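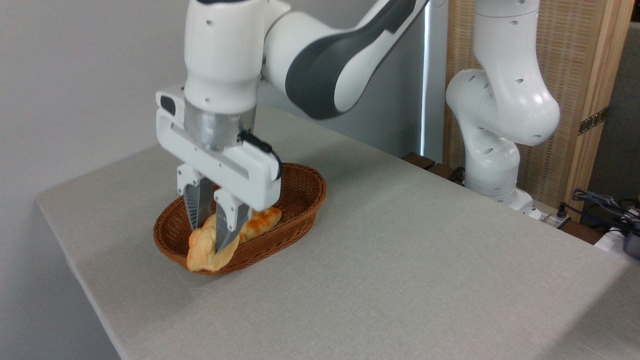 A white robotic arm with a two-finger gripper over a table with a light grey cloth.

Umside Football Club is an amateur football club from the river town of Umside. The club plays in the second division of the Horobets Regional League and has its home matches at Cenico Park, a ground with one covered stand. The team colours are green and white, and supporters usually call the side the Ferrymen.

History
The club was formed by workers of the old ferry yard, who had played friendly matches against crews from other towns for several years. At first there was no fixed ground, and the players changed their clothes in a boat shed. The move to Cenico Park came when the yard gave up a piece of flat land behind its stores. The pitch was then shorter than it is now, and it was made longer after the league changed its rules on size.

Umside won the second division once, but stayed in the first division for only two seasons. In the second of these the team collected 62 points less than the champions and conceded 77 goals, still the highest number in the history of the club. Most of the older players left after this, and the next team was built mainly from the youth section.

Ground
Cenico Park has 317 seats, all of them in the stand on the river side. The other three sides are open, with a grass bank behind the north goal where people stand. The lower part of the pitch is often flooded in March, and home matches in that month are sometimes moved to the neighbouring town of Ilta.

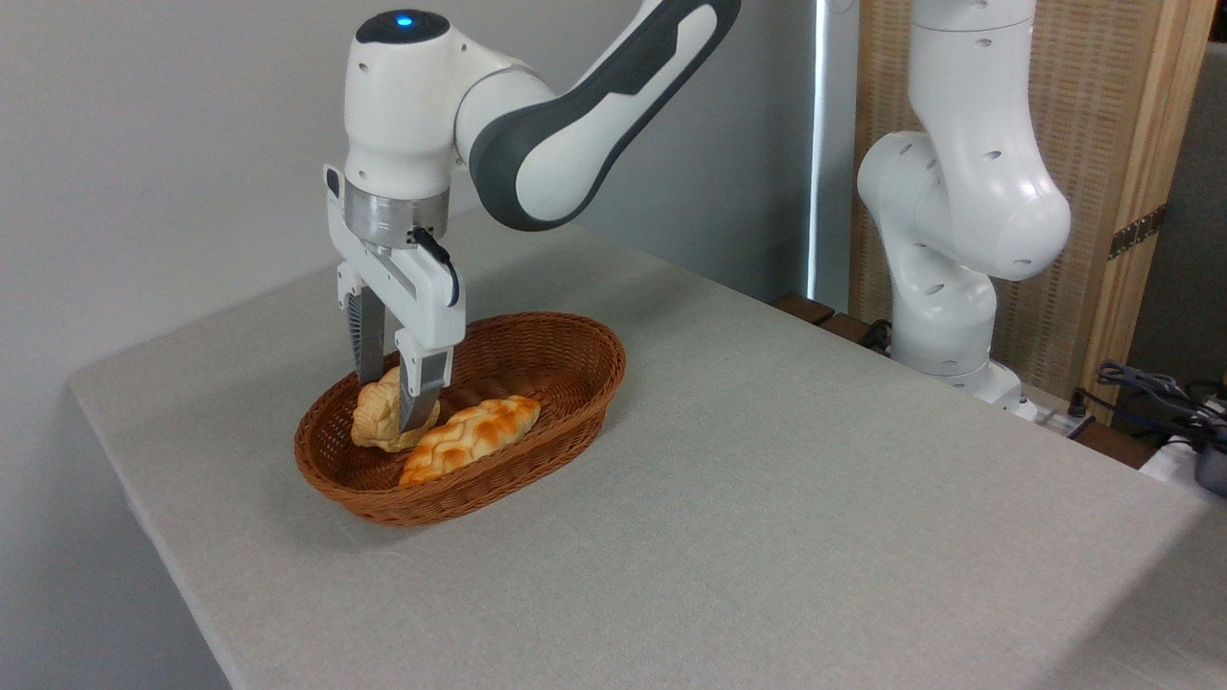

The floodlights were put up later than at most grounds of the division, and before that all winter matches had to begin soon after midday. A second pitch with artificial grass is used for training and by the youth teams.

Rivalry
The main rival is Ilta Town. The two clubs have met nearly 100 times in league and cup, and the match is known as the Bridge Derby - the name comes from the road bridge between the towns. The last derby in the regional cup was played on December 31, 2022 and finished 2-2, with Ilta going through on penalties.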